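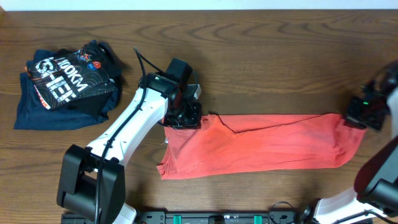
Two arms at either end of a coral-red garment, with folded dark clothing to the left.

Haldane reports garment-folding results for two-arm robots

FAVOVLEY, 12/22/25 – Research group Haldane today published results for Daltura, a method for teaching a pair of robot arms to fold clothes they have not handled before.

Daltura was trained on 500 recorded folds, in which a person guided both arms through the job. The method then learns where each gripper should take hold of the cloth and when the two should move together. If a fold goes wrong, the arms flatten the garment and start again.

In testing, the arms completed 76 per cent of 199 trials without help. The group's earlier method, Jalta, completed 68 per cent on the same set of clothes. A trial was counted as complete when the garment was folded and placed on the pile with no sleeve or hem hanging out.

"Most of the gain comes from the second attempt," said Gavin Gourlay, who led the work. "Jalta carried on with a bad fold. Daltura stops and goes back to the flat garment."

Thin, stretchy fabrics remain the main cause of failure. The arms also had trouble with clothes that were inside out, and these were left out of the final figures.

"We want to deal with inside-out clothes next, and then with mixed piles," said Hamish Cairns, who ran the tests.

The paper and the training recordings can be requested from Haldane's press office. The group plans to release the code in June.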